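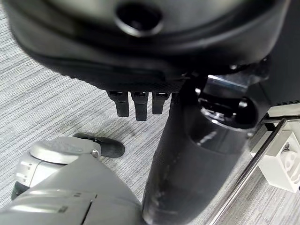 What is the Gilleck word list?

A plain text table of the everyday words people use for ordinary things at home, at school and at work, collected in two towns, Jornville and Tistham. Each row is one person's word for one thing.

Gilleck word list, README

I started this after an argument over whether the thing you put on a bed is a doona or a quilt (it's a doona, and I've left my own votes out of the table so you can trust it). Jornville people say some things that Tistham people find hilarious, and they're only an hour apart by road! I wanted that written down somewhere before everyone's kids started talking like the telly.

There are 1,538 rows from 145 people. I wrote 60 prompts in all, but each person only got a short set of them, so please don't go looking for a complete grid. Some prompts got heaps of answers and a few got hardly any. The one about the strip of grass between the footpath and the road was everybody's favourite, and the one about the bit of the loaf at each end nearly caused a family split at my own kitchen table.

What's in the folder

words.csv is the main table. Start there.
prompts.csv has the wording of every prompt, exactly as it was read out.
people.csv has town, age band and how long the person has lived there. No names, no street addresses.
spelling_notes.txt is me muttering about spelling. Read it before you complain about "dagwood".

Columns in words.csv

row_id: a running number with gaps in it where I deleted duplicates. I didn't renumber, sorry.
person_id: matches people.csv.
prompt_id: matches prompts.csv.
answer: the word as I heard it, lower case, Australian spelling.
answer_2: a second word if they offered one straight away. Mostly blank.
home_word: y if they said it's what their parents said, otherwise blank. Blank means I didn't get told, so don't read it as a no.
remark: anything good they said while thinking. I've tidied the swearing, though only lightly. 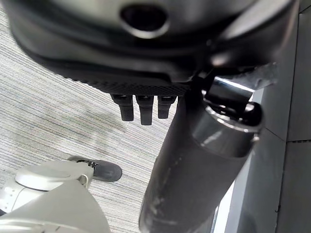

Underside of a black office chair seat.

How I asked

Out loud, in person, mostly on a Friday after people had knocked off. I'd describe the thing in a sentence and wait. So for the swimming prompt I'd say "what do you put on to go to the pool?" and never say togs, bathers, cossie or swimmers myself. It's slower than a form but people type what they reckon is correct and say what they use, and I was after the second one.

A few prompts went badly. "What do you call a small carton of milk?" got a lot of people telling me "milk". I kept those rows in because they're real answers. The prompt about lunch meat (devon, fritz, polony and all the rest) went well but I worded it two different ways in the first week, so prompts.csv has it as 14a and 14b. Join them if you like, I do.

Chips were a pain. Hot ones, cold ones, ones in a packet, ones in a tube: plenty of people say "chips" for the lot and look at you strangely for wondering. I split it into separate prompts in the end and it's still the messiest patch in the table.

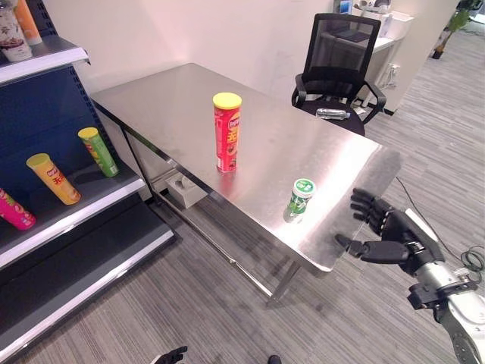 Known problems

People over 70 are mostly from Tistham, because that's where my aunt lives and she knows everyone. If you compare the towns without looking at age you'll think Tistham is terribly old-fashioned, and it's only partly true. The age bands are in people.csv, so use them.

School words (port, bag, case, satchel) come from grown-ups remembering, so they're more a record of what was said back then than what kids say now. I didn't ask any kids. I'd love it if somebody did, properly, with permission forms and all of that.

My ear is my ear, too. Where I couldn't tell whether somebody said "cozzie" or "cossie" I picked one spelling and stuck with it for the whole table, and spelling_notes.txt lists
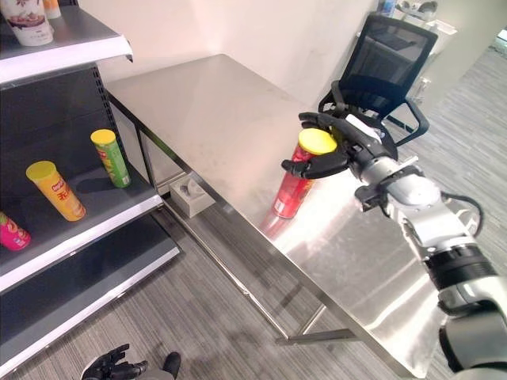
every one of those choices in alphabetical order. If you're after sounds and not words, this table won't do you much good, as I didn't keep any recordings.

Loading it

Any spreadsheet will open it. I use Fragkou for sorting and it's perfectly happy with the file as it is, but tell it that the commas inside remark are quoted or you'll get a lovely mess down the right-hand side. The encoding is UTF-8.

Using it

Go for your life. Say where you got it, keep the README with the files, and please don't try to work out who anybody is from the remarks (Jornville's small, people will know). Corrections are welcome. I plan to do another round in August, with a better milk question.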